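News > Visits > Member Reports

Visit to the Kuker Packaging Fair, Baltora

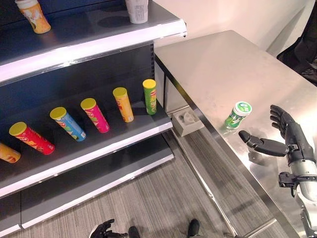

The association sent a delegation of eight members to the spring fair in Baltora. The program covered paper cups, lids and short-run printing for small cafes. Ayaaba presented a plant-based lining and offered a minimum order of 2,000 cups - a welcome figure for independent shops. Handix spoke on storage and asked buyers to keep sleeves sealed until use. Price lists from both firms are held at the office and may be consulted by members on request.

Related items
Notes on Cup Sizes and Lid Fit
Report: Baltora Print Works
Member Survey, October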